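Irngate Household Notes
Care of materials

Cleaning and storing leather-bound notebooks

Smooth finished leather on a notebook cover needs less product than most people give it. The usual faults are over-oiling, heat and storage under weight. The method below suits pigmented or lightly waxed covers with a faint sheen. It does not suit suede, nubuck or anything with a raw, open grain.

Check the finish first

Put one drop of clean water on the inside turn-in of the back cover, where the leather folds over the board. If the drop sits for a minute, the finish is sealed and the steps below apply. If it darkens the leather straight away, stop at dry brushing.

Routine clean

1. Close the notebook and tuck any ribbon inside, clear of the cloth.
2. Brush the cover with a soft horsehair brush, working from the spine to the fore edge. Go along the binding groove twice. Grit collects there and cuts the finish when the cover flexes.
3. Wipe with a dry cotton cloth. An old T-shirt is fine, paper towel is not.
4. For finger marks, dampen a corner of the cloth with distilled water, wring it hard and wipe in one direction. Keep water off the page edges.
5. Stand the book upright, slightly fanned, out of direct sun until the cover is dry to the touch. Do not use a hair dryer.

Conditioner

Twice a year is enough in a dry climate, once a year on the coast. Use a neutral cream with no colour in it. We use Niltora neutral, applied with a fingertip wrapped in cloth - an amount the size of a match head covers one board of a pocket-size book. Leave overnight, then buff. Cream on the spine should be thinner again, as excess works into the sewing and stains the first leaves.

Avoid olive oil and other kitchen oils. They go rancid in the leather and leave a grey bloom.

Ribbon markers

A frayed ribbon should be trimmed at an angle with sharp scissors and the cut sealed with a trace of clear PVA. Satin polyester can be sealed with a flame, but not while it is anywhere near the book. Leave at least 3 cm hanging below the page block or the marker becomes hard to find. A twisted ribbon can be pressed flat under a cool iron through a tea towel, book kept well to one side.

Storage

Tall, narrow books lean and warp if the shelf is half full. Stand them between books of similar height, or lay them flat in stacks of no more than 6. Keep them off shelves above a heater and away from bathroom walls. Relative humidity in the middle range is what matters, and a steady figure does better than a good one that swings.

Do not wrap leather in plastic. Acid-free tissue or a washed cotton bag will do. Coloured tissue can transfer dye.

Handling

Carry by the boards, one hand each side, with the spine supported if the book is thick. Lifting by the head of the spine tears it in time. Hand cream and sunscreen both mark a sealed finish, sunscreen the worse of the two.

Related notes: Brutolham shelf brackets, load and spacing; Removing wax from table tops.

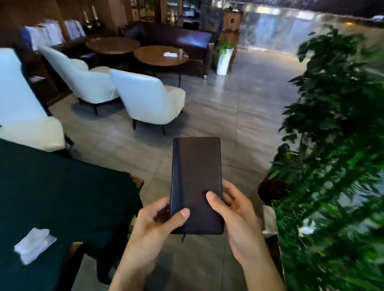 Dark brown leather cover, smooth finish, with a thin ribbon marker at the foot.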